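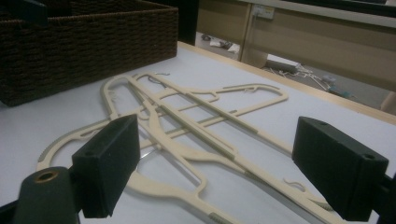
05/10/2026
Wax and base bench, Vornley

Started late this morning and stayed later than I meant to, so forgive the rambling, but I want all of this written down while I still remember which ski was which. The subject is the wet-snow structure for the junior biathlon squad, and why the pairs we were all so pleased with in the spring went dead on the last lap at Balley.

Quick recap for anyone reading who wasn't standing in the slush with us. We had 4 pairs on the same base material, all the same flex within what our press can tell apart. Two had the coarse linear structure from the stone, one had the broken cross pattern, and one was the old fine grind with a hand roller over the top. On the glide track before the race the coarse linear skis won easily. By the last lap of the pursuit the kids on them were poling downhill, which is a sad thing to watch, and the girl on the hand-rolled pair was sailing past everyone and looking rather surprised at herself.

My first thought was dirt. It usually is, at Balley, with all the needles and the grit that comes down off the road cut. So I cleaned one coarse ski with the fluid cleaner and a fresh cloth and left its partner as it came off the snow, then put both under the big lens. The dirty one was dirty, sure, but not terribly. The grooves were filled more toward the tail than the tip, and what was in there was sort of gray and greasy and did not want to brush out with nylon. Bronze got most of it. I did 30 strokes tip to tail with the bronze, then went back to nylon, and it still looked a little cloudy in the last hand's width before the tail.

Second thought, and I like this one better, is that the topcoat is coming off early and leaving the open structure to collect whatever is lying around. We put Danko liquid on all four that day, over the same base layer. I had it in my notes as good for the full race distance in wet snow, but going back through the book I can't find where I got that. I think it came from one nice afternoon in the flat meadow, where the skis hardly got worked at all. Biathlon is hard on a topcoat in a way I keep forgetting: they come into the range, stand there, the ski sits and soaks, and then they push off again from a dead stop. Do that 4 times and it's a very different day from a straight distance race.

So, the plan for today was to fake the range stop. I used the tilt board with the wet felt on it, the one Vratislav Šťastný built for us and which still squeaks at the left hinge (I have oiled it twice, Vratislav, I promise). Slide the ski 100 passes, let it sit on the wet felt, slide it again, and time the release from a standstill at the fixed angle. It's crude and felt is not snow, I know, I know. But it's the same felt for every ski, and it did separate them.

What I saw, in the order I did them:

Coarse linear, pair one. Lovely release at first. Noticeably slower after the second sit, and after the third it stuck badly enough that I had to tip the board past the mark to get it moving.

Coarse linear, pair two. Same story, a touch less dramatic. This is the pair that had an extra layer brushed in, so that fits.

Cross pattern. Never as quick as the first two when fresh, but it faded slowly. I would call it boring, and I mean that kindly.

Fine grind with hand roller. Slowest of the lot to begin with and almost unchanged at the end. I ran it a second time after lunch because I didn't quite believe it, and got the same thing.

One mistake to own up to. Room temperature had crept up to 17 by the time I did the repeat, and I had the door shut for the earlier runs and open for the later ones. I don't think it changes the order of the skis, but please don't compare the morning numbers with the afternoon ones. They are on the yellow sheet, in two separate columns.

For the next test I'd like to take the cross pattern and put a light roller pass over it, just on the back half, and see whether we can get some of that first-lap speed without losing the steadiness. I would also like to try Fidusgate block rubbed in under the Danko, corked by hand and no iron, on one coarse pair. If the block holds the liquid on through the third sit, then we can keep the coarse structure for sprint days at least, where there are fewer stops to survive.

We also need to change how we pick skis in the last hour before the start. Our glide track is a single clean run from a standing start, and it will pick the coarse pair every time. I suggest we have the tester stand still on the wet part for as long as a shooting stage takes, then go, then do it again. It will be cold and dull for whoever does it, and I'm happy to take the first turn.

Roller skis start in August and the stone is booked out before then for the summer service, so any grinding we want needs to go on the sheet by the door soon. I've penciled in the cross pattern pair and one coarse.

Bronze brush is getting tired at the heel end. Ordered another. Left the tilt board set up with the felt hung over the rail to dry – please leave the angle stop where it is.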